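3.2 Pattern and perceived fabric quality

Printed table covers are common in home sewing rooms, and earlier work on color contrast has mostly used plain gray or white backgrounds. We asked 83 adults to rate a solid red cloth for softness and weight, first on a plain cover and then on a botanical print. Ratings were given on a scale from one to 5 (Figure 4).

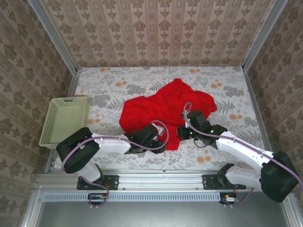 Figure 4. Red cloth on a whitish sheet printed with gray leaves, fern fronds and small orange blossoms.

Of the 83 participants, 53 rated the cloth as heavier on the print than on the plain cover. The effect was weaker among the 36 who sewed regularly - most of them said they judged weight by the folds and paid little attention to the background. Softness ratings did not differ between the two covers. Kordestani's earlier survey of Prekent shoppers found a similar split between sewers and non-sewers.

Contact: Soudabeh Kordestani, Cadema Textile Studies | Back to top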